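Minutes, Bromholm Community Garden winter meeting, Jan 22, 2021

Hi all, I'm typing these up from my own scribbles, so if I've mangled anything you said, write to me and I'll fix it before they go up on the notice board.

We started late. Pilar Domínguez ran the meeting and I took notes (again!). The December minutes were accepted with one correction: the broken gate is the one on Plundton Road, and I had put it down as the one by the pond. Sorry!

Water. This took up most of the evening. The meter reading for last season came to 3,423 gallons, up from 3,046 the season before, and we went back and forth on why. Facundo Godoy thinks the hose by the raspberries has been dripping all summer. I think we just had more tomatoes in. Facundo will replace the washer anyway and check the joint behind the shed while he's down there. 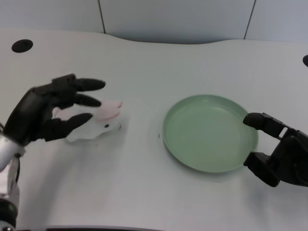 We also talked about a second rain barrel. Pilar likes the bigger one from Konex, but it won't fit under the shed gutter unless we raise the gutter, and I really don't want to be up a ladder in this weather. Left until spring.

Money. We have $2,000 set aside for the new fence. Pilar has one quote so far, from Yousafzai Fencing, and it comes in under that if we dig out the old posts ourselves. I said I'd do it if I can borrow a decent digging bar, and two people offered me one on the spot, so I guess I'm digging. We agreed to get one more quote before we say yes.

Seeds. The order goes in next week. Please send me your lists! So far I have a lot of kale and hardly any beans. Facundo asked for the purple carrots again and we said fine, as long as they stay in his own bed this time.

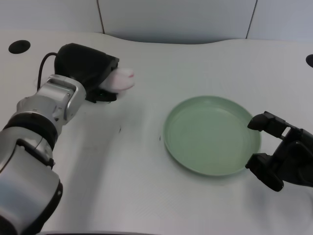
Compost. Somebody is still putting whole grapefruits in bin 2. Please cut them up first, they sit there for months otherwise. Pilar will paint a new sign for the lid.

Empty plots. We have two, both at the shady end. First pick goes to the waiting list, and I'll send those emails this weekend.

To do:
Facundo: washer, joint behind the shed
Pilar: second fence quote, compost sign
Me: seed order, waiting list emails, digging (ugh)

Next meeting is once the ground thaws, date to come from Pilar.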